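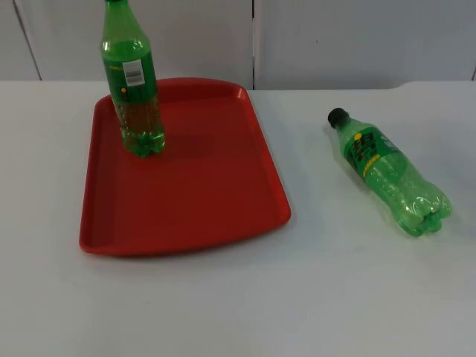
1 min read

2024-02-04

Ginger bug, batch two. Fed it 40 g sugar at breakfast and it sulked until supper. Mereana Ormsby says hers, over in Grovthorpe, bubbles if you so much as look at it. I looked at mine for quite a while.

Strained 300 ml into the Waaka jug anyway, topped up with cold tea, and wrote the wrong lid number in the margin. Fixed now.

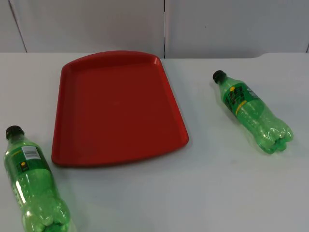 Carbonation is still a guess. The old June notes say to leave the bottles until they feel hard, advice from someone with stronger thumbs. Plastic at least lets you squeeze; green soda bottles lying on their sides, like the two by the red tray, would do, though I'd stand mine up so the sediment settles. Glass waits until I trust the bug.

To do: more ginger, check the lid seals, return Mereana's funnel.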